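Flurkalora
Startseite | Küche | Galerie | Anfahrt

Galerie: Das hellblaue Geschirr

Wer schon einmal bei uns in der Flurkalora-Küche gegessen hat, kennt es vermutlich: das hellblaue Geschirr, von dem wir so oft erzählen und das es trotzdem nie auf eine eigene Seite geschafft hat. Jetzt hat es eine, und ich freue mich ein bisschen mehr darüber, als man sich über Teller vielleicht freuen sollte!

Angefangen hat alles mit einem Karton, den Telma Gaete im April aus Dorkov mitgebracht hat, in Zeitungspapier gewickelt und so schwer, dass wir ihn zu zweit die Treppe hinaufgetragen haben. Bis dahin aßen wir von allem, was sich über die Jahre so angesammelt hatte: Goldrand neben Zwiebelmuster, zwei Suppenteller von der Großtante, dazu diese braunen Schüsseln, die in der Spülmaschine immer umkippten. Das war gemütlich, nur stapeln ließ es sich überhaupt nicht. Jeder Stapel im Schrank war schief, und wer den untersten Teller brauchte, musste erst einmal den halben Schrank ausräumen.

Das Hellblau war anfangs umstritten. Rasa Toom fand es zu kühl für eine Küche, in der es meistens Eintopf gibt, und hätte lieber etwas Cremefarbenes gehabt. Inzwischen deckt sie selbst am liebsten damit (und legt die rostroten Servietten dazu, was wirklich sehr schön aussieht). Rote Bete auf Hellblau ist überhaupt eine Entdeckung, Kürbissuppe auch, und sogar ein schlichtes Butterbrot bekommt etwas Sonntägliches.

Zum Kochen selbst: Wir haben lange mit einem einzigen großen Topf gewirtschaftet, und der war eigentlich immer besetzt. Wenn die Suppe darin stand, gab es keine Kartoffeln, und wenn die Kartoffeln darin kochten, wartete die Suppe. Der graugrüne Topf kam später dazu und ist seitdem fast jeden Tag in Gebrauch, für Linsen, für Milchreis, für das Apfelmus, das Imke Sperling im Herbst in solchen Mengen kocht, dass wir bis in den Frühling davon zehren. Bei ihr kommt übrigens eine Prise Kardamom hinein. Das Rezept steht auf der Küchenseite, ziemlich weit unten, gleich nach den Waffeln.

Beim Wegräumen hat sich bei uns eine feste Reihenfolge eingespielt. Zuerst kommen die Teller zusammen, große nach unten, dann werden die Schalen eingesammelt, dann die Becher ineinandergesteckt, soweit sie das mit sich machen lassen. Der Topf bleibt bis zum Schluss stehen, meistens ist ja doch noch ein Rest darin, für den sich jemand erbarmt. Neue Gäste stellen gern alles gleichzeitig in die Spüle, und das ist auch völlig in Ordnung, dann sortieren wir eben von dort aus.

Ein Wort noch zur Unterlage, nach der am Freitag beim offenen Mittagstisch gleich mehrere von euch gefragt haben: Auf blankem Holz klappert Geschirr furchtbar, und unsere Tischplatte hat schon genug Kratzer aus der Zeit vor uns. Eine ordentliche Unterlage nimmt beiden Seiten den Schrecken. Unsere wird nach dem Essen abgewischt und liegt über Nacht flach, gerollt behält sie nämlich tagelang eine Welle, und dann wackelt jede Tasse. 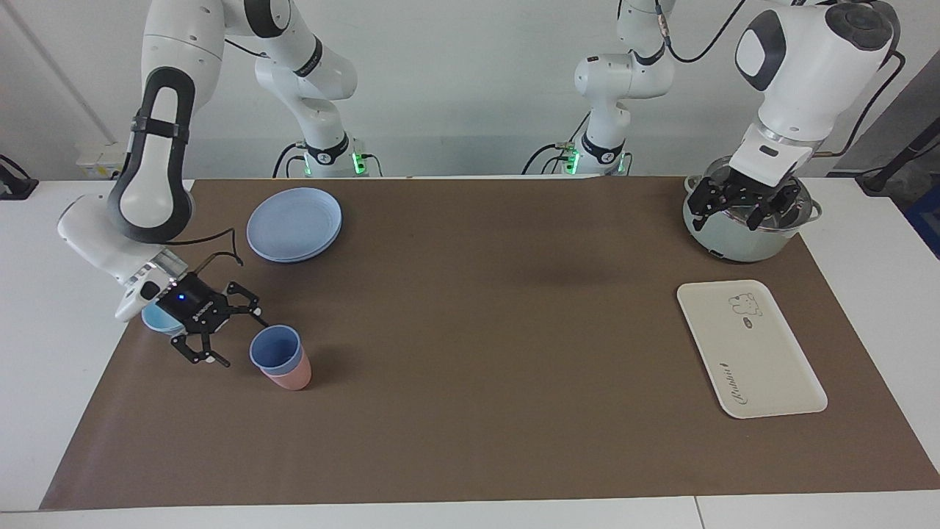
Hellblaues Geschirr auf brauner Unterlage, hinten die Teller im Stapel, rechts der graugrüne Topf mit seinem metallisch glänzenden Rand.

An den Tellern mag ich besonders, wie sich die Ränder übereinanderlegen, wenn der Stapel ein wenig schräg liegt, lauter hellblaue Ringe ineinander. Die kleine Schale in derselben Farbe passt wunderbar dazu. Solche Schalen nehmen wir für Joghurt, für Salz auf dem Tisch oder für die Oliven, die ja angeblich für alle sind und dann doch immer am selben Platz landen.

Noch etwas Praktisches für alle, die bei uns mitkochen möchten: Die Schränke sind inzwischen beschriftet, Teller links vom Fenster, Becher und Schalen rechts davon, Töpfe unten. Was angeschlagen ist, bitte nicht wieder einräumen, sondern auf die Fensterbank stellen. Aus einer Schale mit Sprung wird bei uns meistens noch ein Zuhause für Schnittlauch oder Kresse, und davon kann eine Küche gar nicht genug haben.

Wer zu Hause noch hellblaue Teller übrig hat, auch einzelne, darf sich sehr gern melden. Wir sind oft mehr Leute am Tisch, als wir mittags noch dachten, und ein paar Teller mehr im Schrank wären uns sehr willkommen.

Text: Lorraine Katene

Zurück zur Galerieübersicht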